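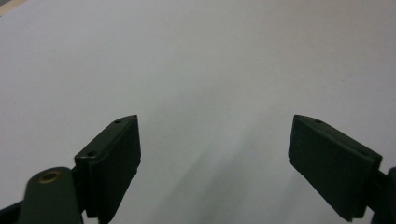 3. Setting up the white work surface

Read the whole section once before you start. Takes longer to undo than to do.

Covers the Daltby board and the Daltby sheet. Both white, both smooth on the top face. If yours has a printed grid you want section 4.

Before you start

Clear the table. Everything, including the stuff you think is out of the way.
Wipe the table down and let it dry.
Have ready: soft cloth, mild dish soap, masking tape, the four Vudora grip pads from the bag.
Wash your hands. Skin oil shows up later as gray smudges.

CAUTION: No scouring powder, no steel wool, no rough side of the sponge. Scratches in the white face can't be polished out.

3.1 Laying the surface down

1. Unwrap on the floor, not on the table. Staples in the carton.
2. Check which face is up. Top face is the smooth one. Bottom has the part number, 2000 for the board, 4000 for the sheet.
3. Stick one grip pad in each corner of the underside, a thumb's width in from the edge. Board only. Sheet gets tape, see step 6.
4. Carry the board flat with two people. Lower the far edge first, then the near edge.
5. Square it to the front of the table. A strip of bare table showing along the back or the side is fine. Overhang at the front is not.
6. Sheet only: tape the far corners, smooth toward you with the side of your hand, then tape the near corners. Tape goes on the outer half inch and no further.
7. Press down on each corner. If it rocks, lift and look for crumbs or a folded pad.

NOTE: The sheet curls for the first day if its been rolled. Leave it face down overnight with a couple of heavy books on top. Don't iron it.

3.2 Lighting

8. Overhead lights on, blinds down. Sun moves and the shadows move with it.
9. Stand where you'll be working and look across the surface. You want even and pale. Soft shadows under your hands or tools are normal, leave them. A hard dark line means one lamp is too low or too close.
10. Raise the lamp one notch at a time on the Mansour arm. Tighten the knob after every change, it slips.

NOTE: White looks a bit gray when the room is dim. That is not dirt. Look again with the lights on before you start scrubbing.

3.3 Placing items

Start at the far side, work back toward you. Keep the near half open until the last item is down. Set things down, don't slide them, sliding leaves marks (worst with red and black plastic).
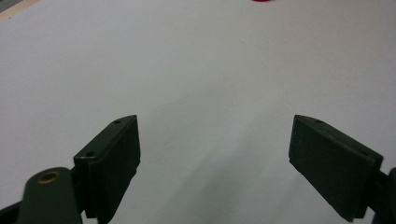
Monenico Bench Setup Team

11. Put the first item near the far edge but fully on the white. Nothing straddling the edge.
12. Check the color of whatever you're putting down. Strong colors are easy to find again on white. For pale or clear items put a small piece of tape next to them, otherwise you will knock them over.
13. Round items: set them on a flat side if they have one. If not, a dab of putty underneath.
14. Step back, look, then bring the next one in.

CAUTION: No hot cups, no solder, no open markers on the bare surface. Marker ink soaks in within minutes.

3.4 Cleaning

After each use: dry cloth, far edge to near edge, one direction. Shake the cloth out over the trash, not over the floor.

Every September and again in the spring: soap and warm water, rinse cloth, dry cloth. Lift the board and wipe under it too. Swap any grip pad that has gone shiny.

Tiny specks that don't wipe off are usually in the surface from the factory. Leave them alone. Picking at them makes a hole.

Smudge that won't go: one drop of soap straight on it, wait, wipe. Still there? Pencil eraser, the white kind. Pink ones leave pink.

3.5 If something's off

Board slides: pads missing or dusty. Wash the pads in plain water, air dry, refit.
Sheet bubbles in the middle: near tape is too tight. Peel the near corners, smooth again, retape.
Edge lifting: table isnt flat. Shim under the leg, not under the board.
Glare: lamp aimed straight down. Tip it toward the wall.
Yellow patch: old tape glue. Soap first, then ask before trying anything stronger.

Spare pads and tape are in drawer 7. Replacement sheets are in drawer 8, take the one on top and write it on the list inside the drawer. Questions on this section go to Krishnamoorthy Amin.

Next: section 4, Grid boards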